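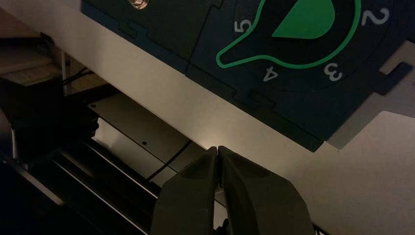 Torvik two-finger gripper over the interlocking task board, seen from the wrist camera.

Torvik Teaching Station
Demonstration equipment for robot arms

Product group: Teaching and programming
Supplied by: Kenddale, Prombridge Works
Page last revised: Wednesday, February 18, 2026

Overview

The Torvik Teaching Station allows an operator to show a task to a robot arm in either of two ways: by taking hold of the arm and moving it through the work, or by driving it from a remote handset. In both cases the station records the path of the arm, the opening of the gripper and the view from the wrist camera, and stores them together as one demonstration.

The station is intended for laboratories, colleges and workshops that already own a suitable arm and wish to teach it handling work without writing a program for each movement. It is supplied as a complete set and can be placed on any firm, level bench. Arms are not included and may be ordered separately from Kenddale.

Teaching by hand

A guiding handle is fitted between the last joint of the arm and the gripper. When the handle is squeezed, the arm becomes light to move and may be led by the operator to any point within its reach. When the handle is released, the arm holds its position. A thumb switch on the handle opens and closes the fingers.

Teaching by hand is recommended for tasks in which the operator needs to feel contact, such as seating a part in a recess or following an edge. Operators should stand to the side of the arm and keep the wrist camera's view clear of their hands wherever the task permits. A demonstration in which a hand covers the work for a long period may still be saved, but it will be marked for review.

Teaching by remote control

The Cikum handset is used where the operator must stay outside the working area, or where the arm is mounted at a height that makes hand guiding tiring. The handset controls position and rotation separately, and a slider on its face sets the opening of the fingers. Movement of the arm is scaled to movement of the handset, and the scale can be changed during a demonstration.

The wrist camera view is shown on the operator's screen throughout. Operators new to the handset are advised to practise approach movements above the task board with the fingers closed before attempting to grip or insert a part.

Gripper and wrist camera

The gripper has two dark grey fingers of unequal shape. The left finger, as seen from the camera, is angular with a bevelled top face; the right is broader and slightly taller. Each has a pocket in its upper face. With the fingers brought together a narrow gap remains between them.

The camera is fixed to the wrist and looks along the fingers towards the work. Its position must not be changed between demonstrations of the same task. If the camera has been removed for cleaning, the alignment routine should be run before recording is resumed, and a note made in the session record.

Task board

Demonstrations may be practised and compared on the task board supplied with the station. The board is made up of dark panels that join along stepped seams with jigsaw-style tabs, so that panels may be exchanged as the training requires. One panel carries a numbered dial with a green outline printed at its centre. Panels should be joined on a flat surface, and the seams checked by touch before work begins.

The board does not need to be square to the arm. Purchasers are encouraged to turn it to a different angle from one demonstration to the next, as a task that has only been shown in one position is less likely to be repeated correctly in another. The new angle need not be measured.

Recording and review

Each demonstration begins and ends at the press of the foot pedal. The station can hold 100 demonstrations per task before older ones must be moved to other storage. Demonstrations are listed by task, operator and method, and may be played back at normal or reduced speed on the operator's screen.

During review, an operator may:
accept the demonstration;
trim the beginning or the end;
reject it and give a reason from the list;
add a written remark.

Rejected demonstrations are kept until they are deleted by a user with supervisor rights. It is good practice to keep failed attempts separate from those in which the operator merely hesitated, since the two are treated differently when the arm is being trained. Demonstrations made by hand and by handset can be combined under a single task.

Safety

The station must be used only with an arm that has a working emergency stop. The stop button supplied with the station is additional to the arm's own and does not replace it. During hand guiding, speed is limited by the station and cannot be raised from the operator's screen. During remote control, no person may enter the working area until the handset has been placed in its cradle.

Cables leading to the gripper should be checked before each session for wear and for sufficient slack at full reach. Long hair, loose sleeves and lanyards must be secured.

Contents of the set

Guiding handle with thumb switch
Torvik gripper, 2 fingers
Wrist camera and bracket
Cikum handset and cradle
Foot pedal
Task board panels
Additional stop button
Control unit with power lead
Printed operator's guide

Technical details

Recording methods: hand guiding, remote control
Weight of complete set, packed: 23 kg
Warranty: 2 years
Cleaning: dry or slightly damp cloth; no solvents on printed panels

Ordering and support

Orders are accepted from organisations and from individual purchasers. Please state the make and model of the arm when ordering, so that the correct mounting plate can be included. Where the arm is not on the list of supported models, Kenddale will confirm in writing whether a plate can be made before the order is accepted.

Operator training is held at Prombridge and may be booked with the order or at a later date. Places for the September course are open to existing owners as well as to new purchasers. Replacement fingers, board panels and camera brackets are listed under Spare Parts.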